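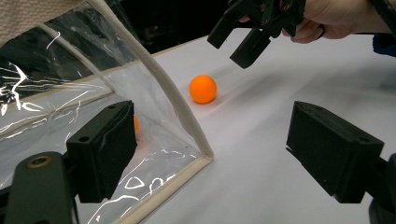

Does a policy learned from hand-held gripper demonstrations need more data when the object can roll?
In our tests it needed more varied data, and a larger number of demonstrations of the same kind did not help much. Most of the gain came from episodes in which the ball was already moving when the fingers reached it.

4.2 Rolling objects

Figure 3. Ball task, view from one of the two hand-held grippers. An orange ball rests on the white tabletop, with the clear plastic container at left and the second gripper at the top.

The tasks in Section 4.1 use objects that stay where they are put. A ball does not. A light touch from one finger is enough to send it across the table, and a grasp that closes a little off center pushes it out from between the pads. We chose the ball task to find out how the policy deals with an object whose position changes as a result of its own mistakes.

Setup. Each episode starts with one ball on the table and the container open. The goal is to pick up the ball and release it inside the container. Either gripper may be used, and the demonstrator is free to block the ball with one gripper while grasping with the other. The container has soft, transparent sides with a fabric binding along the edges, so its outline shifts slightly between sessions. We did not correct for this. An episode counts as a success if the ball is inside the container and both grippers are open at the end of 18 seconds.

Data. We collected 600 demonstrations with the Skimix hand-held grippers. All of them were recorded by the same two operators, who changed sides halfway through each session. Episodes in which the ball left the table were thrown out and recorded again. Episodes in which a grasp failed but the operator recovered were kept. After collection, one author went through the recordings and labeled 109 of them as recovery episodes, meaning that the ball was rolling at the time of the final approach. Labels were used only to build the training splits and were never given to the policy.

Training. The network and the action format are the same as in Section 4.1. We trained one policy on the full set and one on the set with all recovery episodes removed. A third policy was trained on a set of the same size as the second, but with the recovery episodes left in and an equal number of ordinary ones taken out. The last two differ in content and have the same number of episodes, which makes them the main comparison here.

Results. With a ball at rest in an open area of the table, the three policies behave much alike. The difference appears after the first contact. The policy trained without recovery episodes tends to close its fingers at the place where the ball was last at rest, lift, and continue to the container with nothing in its grasp. The policy trained on the size-matched set with recovery episodes usually stops, opens the fingers and turns back toward the ball. The full-set policy does the same and is slightly smoother in its approach, but we saw no clear gain in success over the size-matched one.

Use of the second gripper also changed. In the recovery episodes the operators often placed the idle gripper in the path of the ball, and both policies trained on these episodes picked up the habit. Hollmann and Oláh report similar blocking behavior on the Stadader bench with cylinders, although their grippers are mounted on fixed arms during collection.

Failure cases. Two kinds of failure remain in all three policies. The first occurs when the ball comes to rest against the container. The fingers then press on the plastic, the side gives way, and the ball rolls along it. The second occurs when one finger hides the ball from the camera on that gripper. The policy hesitates and may drift until the ball comes back into view. Adding a history of 10 past images reduced the drift but made the approach slower, and we left it out of the final model.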